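Jun 13, 2019

The long way around: a talk with Jessie Galbraith about walking, listening, and writing down what old hills are called

The first thing Jessie Galbraith did when I sat down was apologize for her handwriting. She had a shoebox of index cards on her lap, and she'd been trying to find one particular card for me since before I got there. It had the name of a field on it. She wanted me to hear the name first and guess what it meant, and she was a little put out when I guessed wrong, and then very pleased, because everyone guesses wrong.

"It's called Schumacher," she said. "Just that. The Schumacher. And you'd think, well, a family called Schumacher owned it. But the oldest person I talked to up there told me no, it was where the shoemaker cut across on his way home, and he wasn't called Schumacher at all. People were just being funny in German."

Jessie collects place names. I don't mean the kind you'd find on a road map, though she has plenty of maps, folded and refolded until the creases have gone soft as flannel. She's after the names people use among themselves: the bend in the creek, the third hill, the spot where you can hear the church bell but can't see the church. She has 896 of them now. She knows the number because every card has one penciled in the corner, and she started that habit early on, after she dropped the box down a flight of stairs.

She didn't set out to do any of this. She taught fifth grade for 30 years, mostly geography and spelling, and one spring she asked her class to go home and find out what their grandparents called the places they played as children. Twelve kids brought something back. One of them, a quiet boy who rarely turned in homework, brought a whole page, both sides, with arrows.

"I kept that page," she told me. "I asked him first. I said, may I keep this, and he looked at me like I'd asked to keep his lunch sack. But he said yes. And there was a word on it, Kokedik, for a little rise behind the feed store, and he couldn't tell me where it came from and neither could his grandmother. That bothered me all summer. It still does, some."

I asked whether she ever found out.

"I have theories," she said, and then she laughed and wouldn't tell me any of them for a good twenty minutes, while we talked about her knees and the price of good walking shoes and whether it was going to rain. When she came back around to it, it was to say that the theory she liked best was a child's mistake. Some little one heard a name wrong, said it wrong, and the family thought it was so sweet that they all kept saying it. After a while the right name was gone. She thinks a lot of names happen that way -- by affection, more or less.

Her method is mostly patience. She calls ahead, she brings something baked, and she doesn't take out a card until she's been there a while. She used to bring a tape recorder but gave it up. People would sit up straight and start talking like the evening news. With a pencil they forget.

"You ask them where they went when they were in trouble," she said. "Don't ask what a place was called. They'll say it wasn't called anything. Ask where they hid, or where the dog always ran off to, and out come the names, one after another, and half the time they're surprised themselves. I had a man tell me about Hodoria -- that's a low wet meadow, you'd never look at it twice -- and he had to stop talking for a minute. He hadn't said the word since his brother died. There wasn't anybody left to say it to."

She was quiet for a bit after that one. I looked at the card. On it she had written the name, the way he'd pronounced it, and underneath, in smaller letters, "good skating, brother fell in, was fine."

Some names come with arguments attached. Zosto is the best of these. Depending on which side of the ridge you were raised on, Zosto is either the ridge itself or the flat ground at the foot of it, and Jessie has been told very firmly, by very nice people, that the other side has it wrong. She has 3 cards for Zosto and refuses to combine them. In May she got the two most stubborn parties to sit at one table for an afternoon. They didn't settle it, but they did discover they had gone to the same dance in the same borrowed car, a year apart, and after that it was hard to get them back onto the subject.

What she'd like, eventually, is a map. A big paper one that could hang in the library, low enough for children to read, with all the names written in by hand and room left over for more. She has drawn the river so far. She isn't happy with the river.

I asked if she worried about getting things wrong, with so many versions of everything.

"Oh, constantly," she said. "But I put down who told me and what they said, and if somebody else says different, they get a card too. The box has room. And if I've got the spelling wrong, well, I was the spelling teacher, so who's going to mark me down?"

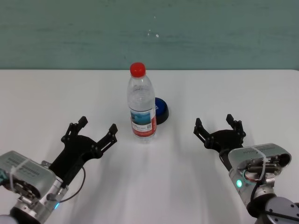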